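Werkstattbuch Brekon, Eintrag 22. April 2021

Leimversuche Warmleim / Fischleim, Fortsetzung der Reihe vom Oktober

Ausgangslage: Die Proben aus der ersten Reihe sind ausgewertet, die Ergebnisse streuen zu stark. Ursache vermutlich die Topftemperatur, die damals nur am Regler abgelesen und nicht im Leim gemessen wurde. Der Regler am alten Topf zeigt zu wenig an, Abweichung je nach Füllstand verschieden. Die alten Werte bleiben im Ordner, werden aber nicht mit den neuen gemittelt.
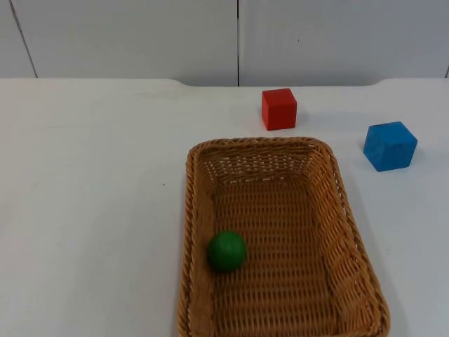
Lesezeit: 3 Minuten

Material: Hautleim in Perlen, mittlere Gallertfestigkeit, Gebinde Suselach. Dazu Fischleim flüssig, Restbestand, Deckel war verklebt, Geruch unauffällig. Holz durchgehend Rotbuche, Riftschnitt, aus derselben Bohle. Feuchte vor dem Zuschnitt mit dem Einstechgerät geprüft, gleichmäßig über die Länge. Die Randstücke mit Reaktionsholz aussortiert und zum Anfeuern gelegt.

Ansatz: Perlen in kaltem Wasser gequollen, über Nacht im Kühlschrank. Quellwasser nicht abgegossen. Am Morgen im Wasserbad langsam erwärmt, Fühler direkt im Leim. Oberhalb von 60 Grad wird abgebrochen und der Ansatz verworfen. Beim ersten Erwärmen Haut auf der Oberfläche, abgezogen, danach Deckel drauf gelassen. Viskosität nur nach Ablauf vom Pinsel beurteilt. Das ist unbefriedigend, aber der Auslaufbecher ist noch bei Hutchins.

Fügen: Flächen frisch abgerichtet, nicht geschliffen. Zulagen und Hölzer der Reihe A vorgewärmt, Reihe B bei Raumtemperatur verleimt. Reihe C mit Fischleim, ohne Vorwärmen. Pro Reihe sieben Proben. Offene Zeit in Reihe B knapp: Bei der vorletzten Probe war der Leim am Rand schon geliert, bevor die Zwinge saß. Diese Probe mit Kreuz markiert, wird mitgeprüft und getrennt ausgewiesen.

Pressdruck wie im Oktober über Drehmoment an der Spindel eingestellt. Marisol Escobedo hat eingewandt, dass die Reibung der Spindeln ungleich ist und das Drehmoment deshalb wenig über den tatsächlichen Druck sagt. Berechtigt. Für diese Reihe nicht mehr zu ändern, für die nächste Druckmessfolie anfragen oder Hebelpresse mit Gewicht bauen. Ansel Mbeki meint, in der Ecke hinter der Bandsäge liege noch ein brauchbarer Hebel vom alten Furnierbock.

Pressdauer sechs Stunden, danach ausgespannt und auf Leisten abgelegt. Prüfung erst nach Ausgleichslagerung, nicht vorher, auch wenn die Maschine frei ist.

Beobachtungen beim Ausspannen:
Reihe A: Leimaustritt gleichmäßig, dünne Perle, Fuge kaum sichtbar.
Reihe B: Austritt ungleichmäßig, drei Stücke mit dickerer Fuge an einem Ende. Vermutlich beim Ansetzen verkantet.
Reihe C: Austritt noch gummiartig, lässt sich mit dem Ziehmesser sauber abheben. Kein Verrutschen erkennbar.

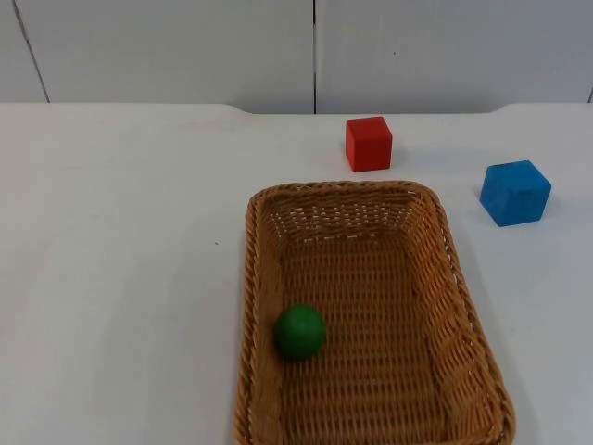 Die dicken Fugen in Reihe B werden vor der Prüfung mit der Messlupe aufgenommen, beide Stirnseiten, Werte in die Tabelle unter Spalte F. Bitte auf Hundertstel gerundet und nicht auf Zehntel wie zuletzt.

Reversibilität: Zwei Reststücke aus Reihe A zur Seite gelegt. Geplant ist Öffnen mit feuchter Wärme, Spachtel 0,3 mm, Zeit bis zum ersten Nachgeben notieren. Alkohol als zweites Verfahren nur, wenn Soledad Brannigan die Absaugung freigibt. Der Filterwechsel ist eingetragen, aber nicht abgezeichnet.

Topf: Der Regler wird nicht repariert. Ersatz von Bekik ist angefragt, Lieferzeit laut Emmett Zamora ungefähr 3 Wochen. Bis dahin gilt Fühler im Leim, Anzeige am Gehäuse ignorieren. Zettel klebt am Deckel.

Leimrest von heute in das Glas mit dem blauen Etikett, Kühlschrank unteres Fach. Nicht für Proben verwenden, der war schon mehrfach warm. Für Klötzchen und Schablonen reicht er.

Offen:
Auslaufbecher zurückholen.
Bruchbilder der alten Reihe nachträglich nach Holzbruchanteil einstufen, Schätzung durch zwei Personen getrennt.
Klären, ob Reihe C mit längerer Pressdauer wiederholt wird. Fischleim reicht noch für einen Satz.
Raumfeuchte über Nacht mitschreiben, Logger steht auf dem Regal über der Hobelbank, Batterie schwach.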